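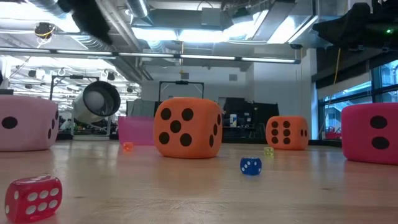
How to set up a sorting table so people can work alongside it

Quick version, written between shifts. We pack game parts at Sikevari, dice mostly, foam and hard plastic, and part of the picking went over to automation in August. What we do now, in order.

1. Clear the table, wipe it down. Dust confuses the sensor, so do the ceiling one too.

2. Put out mixed sizes. Big and small together, spread out, not piled. See-through plastic is the hard bit – light goes straight through and the system misses the edges. Try those first, not last.

3. Run a test batch of 132. Write down every miss by colour and size. Don't fix anything mid-run, you'll lose track of whats causing what.

4. Change one thing. Lights, usualy. Run it again.

5. Hand over properly. Whoever starts the next shift reads the miss sheet before touching the start button.

Now the people side. Nobody here lost hours but the job did change. Less picking, more checking, and checking is tiring in a different way. Tiziana Ferraro swaps her team over every two hours and I'd copy that. Tobias Kowalczyk wanted the old hand bench kept for odd orders – agreed, it stays.

Pay: if someone is trained to clear faults, put it in their job title. Ours took months. Ask early.

Spare miss sheets are in the drawer under the label printer.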